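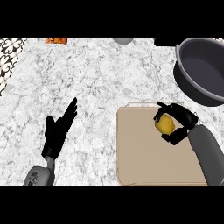
Grey-veined marble worktop, one of the pale finishes.

Plalside began in a rented unit behind a tyre shop, where Necati Ersoy cut his first worktops on a saw he had bought second-hand and spent most of a winter putting right. He had fitted kitchens for other firms for years and was tired of turning up with stone that somebody else had measured badly. So he started measuring it himself, and people kept ringing.

Taha Hajji joined him the following May, and the 2 of them still go out to every first visit. Taha looks after the templates and the drawings, and he is the one to ask if you have an awkward chimney breast or a wall that wanders (most of them do, so please don't be embarrassed about yours!).

We keep 147 slabs in the yard at Sollel, mostly marble and granite, with a bit of slate at the back for hearths. You are very welcome to come and walk round them with a cup of tea. Bring a cupboard door if you can carry one - colours look quite different next to your own paint.

Our offcuts go to the Trotico workshop next door, who turn them into chopping boards and pastry slabs, and we sell a few of those at the front desk as well. To date we have fitted 819 kitchens, and we still get Christmas cards from quite a number of them.

The yard opens at 8 in the morning and the kettle goes on shortly before.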